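Speaker notes: The Unmade Bed, and What To Do About It
Gitau Mohamedi, Lengyel Hall
01/09/2021
234 shares | 4 comments

(Wait for the tea urn to finish. Say hello to the back row, they can never hear me.)

Good morning, and thank you for having me back. Last time I talked about linen cupboards and went well over, so I have promised to keep one eye on the clock, although those of you who know me will know what that promise is worth. Today is beds. Specifically it's the ten minutes between getting out of one and getting it straight again, which I think is the most neglected bit of housekeeping there is, and a bit I've grown very fond of.

I'll start with my mum, who is 81 and still makes her bed before she puts the kettle on. She was a laundry hand at the old Woltberg guest house when she was young, and she taught us that a bed gets opened before it gets made. You don't just haul the covers up and pat them. You pull everything back, right down to the foot, open the window, and leave it all in a heap while you clean your teeth. We thought this was madness as kids. Why make it worse first? But a night's warmth and damp has to go somewhere, and if you trap it under a tidy doona it just stays there until bedtime.

(Pause here. Someone will want to tell me about their mother. Let them.)

So my first point is to be kind to the heap. A big pile of rumpled white cotton looks like a job you've failed at, but it's doing something useful just sitting there. Give it ten minutes, or half an hour if the day's dry.

My second point is to go over the heap with your hands before you straighten it. Flat palm, fingers spread, start at the pillow end and work down. I find all sorts this way. Cords are the usual thing, a bit of green cord off a pyjama waist or a hoodie, or the lead from somebody's phone. They slide into a fold and lie there quite happily. Left in, they go to the wash with the sheets, and then you have a cord wound round the middle of the machine and a sheet tied in a knot around it.
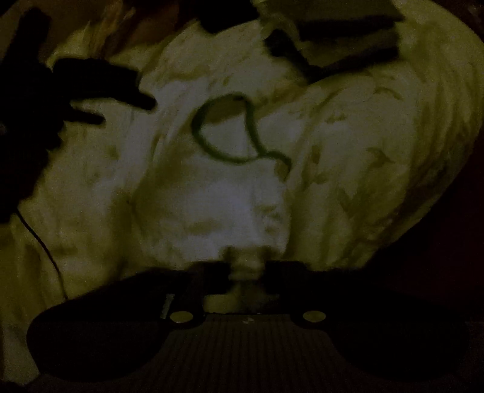 My sister in Posov lost a pair of reading glasses for the whole of May doing it the other way, pulling everything up in one go and tucking. They were inside the doona cover, down in the corner, and she had slept on top of them most of that time. So now she does the hand sweep too, and rings me up to report what she's found, whether I want to know or not.

(Hold up the spare cover. Turn it so they can see the corners. Don't get tangled like at Mikano.)

Now, the doona cover itself. I know a lot of you have a method and you're welcome to keep it. Mine goes like this. Cover inside out, laid flat on the bed, opening at the foot. Put your arms up inside it and find the two far corners. With a corner in each hand, take hold of the matching corners of the doona through the cloth, then lift and shake, and let the cover drop down over your wrists. It takes a bit of swearing the first few goes. If you're short, like me, stand on the bed end of the rug and let the weight of it hang over the mattress. If your shoulders are bad, do the top two corners sitting down and ask someone else to do the shake.

If the filling has gone lumpy on one side, don't fight it from on top. Pick up the side that's gone thin, hold it high, and give it small quick shakes so the filling travels down. Then swap ends. I had a feather one from the church sale that would gather itself into a bolster by morning no matter what I did, and in the end I ran a few stitches through it and that was that.

Sheets next. The bottom sheet wants to be pulled from the corners, going diagonally, top left against bottom right and then the other two. Most people pull side to side, which only moves the wrinkles across to the other person's half. Smooth from the centre out with the side of your forearm. It's much better than your hand, it covers more ground and it doesn't leave finger marks in a soft cotton. You'll never get it perfectly flat and I wouldn't try. A seam will always show, and there'll be one stubborn crease where the sheet was folded in the cupboard. Leave it alone, it'll drop out overnight.

(If short of time, skip the pillow section and go to questions. If not short of time, pillows: zip end away from the door, shake by the open end, don't hold them under your chin, you've just washed the case.)

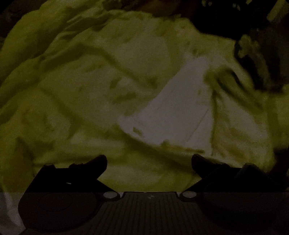 How often should the doona come out of its cover?

Once a week when you change the sheets is plenty for most households, and once a fortnight does no harm if you've been airing the bed each morning. Hang it over a rail or a couple of chairs while the clean cover is being found.

(Thank the kitchen. Remind them that the Lengyel linen swap needs singles more than doubles this year, and that I'm happy to take anything with a worn patch, as I cut them down for cot sheets. Collect my spare cover before I leave!)

Comments (4)

Rosie T.
Tried the forearm trick this morning and felt very silly, but the sheet did go flatter than usual. My husband wants to know if it works on tablecloths.

pegbasket47
I put the doona cover on by rolling it up like a swiss roll and I won't be converted, but I enjoyed the talk very much. Could you do towels next?

Del
We found a hair tie, two socks and a biscuit. The biscuit was not mine.

Gitau Mohamedi
Rosie, it does, if the table is bare underneath and you go gently near the edges. Towels are on the list, Peg, right after I finish writing up the ironing one.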